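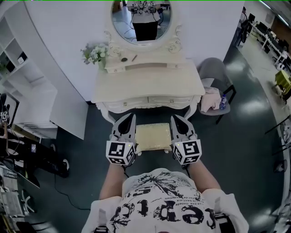 I signed the purchase order for our Kaimal hand-held grippers, so you can take this review with a pinch of salt if you like, but I've been living with the things for five months now and I think I've earned a moan or two. And a bit of gushing, as they're mostly very good!

Quick background on what we use them for. At Overau we record people doing ordinary household jobs - tidying a dressing table, putting things back on shelves, folding a cloth over a chair - and the recordings go off to train robot arms. You wear a camera on your head, take a gripper in each hand, and get on with it. No robot in the room, which was a massive point in favour when I was doing the sums, because the other option on my spreadsheet was a pair of proper arms with a frame to bolt them to, and the quote for that made Stella Okoth laugh out loud and then leave the call.

The Kaimal set is £1699 for a pair, left and right. That buys you the grippers, the marker cubes that go on them for tracking, the chargers and a case that I'd describe as "fine". It doesn't buy you the head camera. I missed that on the first read of the quote (it's in the small print under the delivery terms, thanks very much) and had to go back and ask for more money, so please learn from my red face and ask for the full list of what's in the box before you put a figure in front of anyone.

So, using them. The jaws are lovely. They close smoothly, and you get the hang of how hard to squeeze inside a morning. Thin things are the test - a pen lying flat on a tabletop is a right pain with any gripper, and with these it's merely annoying. Little drawer knobs are better than I feared. Magdalini Andreadis, who is far more patient than me, can open a drawer, drop something in and shut it again without her shoulders going up round her ears. Mine still do.

They're bulky, though. I don't mean heavy, I mean wide. The body sticks out past your hand by more than you expect, and for the whole first week we were clonking into furniture. If you're planning a space, leave more elbow room than feels sensible. We'd drawn our floor plan as if people had normal hands and had to shift half of it.

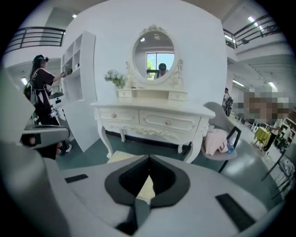

Which brings me to the bit I'd really like other people to budget for properly, and that's the furniture. I'd put in a token amount for "props" and assumed we'd raid somebody's loft. Wrong! If you want recordings of somebody tidying a dressing table you need a dressing table, and a plain flat-pack one would have given us very plain flat-pack recordings. Ours has a mirror, scrolly carving and small drawers above the big ones, and it's been worth every penny in variety. Mirrors do bring their own headaches, mind. You get the window, the person and whoever is wandering past behind, all in the glass, and Mahfuz Marikar spent a good while working out which takes he was happy to keep. I'd still buy one with a mirror. Homes have mirrors.

Back to the grippers and the running costs. Replacement jaw tips are £63 a set and they do wear, quicker than the leaflet suggests if you're handling anything rough. I now keep a spare set in the drawer and put a line in the budget for more. The marker cubes are tougher than they look but they hate greasy fingers, and if the print gets scuffed you want a new one, so add those too. I asked Kaimal for a price on a service plan in August and the reply took ages, though it was perfectly friendly when it came.

I did look at the Fostance pair before we bought. Cheaper, lighter, and the handle is nicer if you've got small hands (Caroline Makori preferred it by miles and still brings it up). The jaws felt vague to me and we couldn't get a firm delivery date out of them, and with a project waiting to start that settled it. If you're not in a hurry, try both. Ask for a loan set and do a whole afternoon on it, not ten minutes at a desk, as your forearms will give you a different answer by teatime.
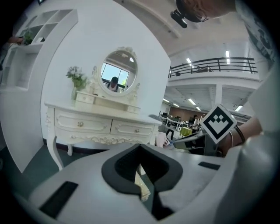

How many pairs to buy is the other thing I got a bit wrong. I'd planned for one, with people taking turns, and on paper that worked beautifully. In practice there's charging, and wiping down, and somebody needing a break, and the pair sits idle while everyone faffs. We bought a second pair in month 2 and the days got so much calmer. Joyce Muriithi had told me to order both at the start, and I've said sorry to her in writing.

Marks out of five? I'd go for four. I'd knock a bit off for the width and a bit more for the camera business on the quote, then give some back for those jaws. If you've got the cash for two pairs, spare tips and a decent bit of furniture, go for it. If you've only got enough for one pair and nothing left over, I'd wait until the next budget round and ask for the lot in one go. And check the case latches when it arrives - one of ours was stiff from day one and I still haven't sent it back.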